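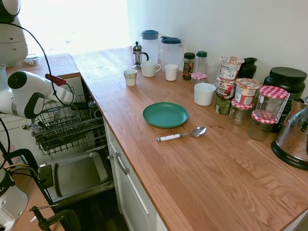 Home Trips Opinion Contact

Is the Pugh wetland still wild?

2019-03-02

I keep reading that the Pugh reserve is a "escape from the city". I doubt it. The council counted 3467 visitors in December, on paths laid out for a fraction of that, and now Plarorance wants a second car park by the lagoon. More people will see the herons, they say. Will the herons stay to be seen? At Dondia they left within two years of the kiosk opening. I would keep the old gate, run the bus and wait.

We use cookies. By reading on you accept this. OK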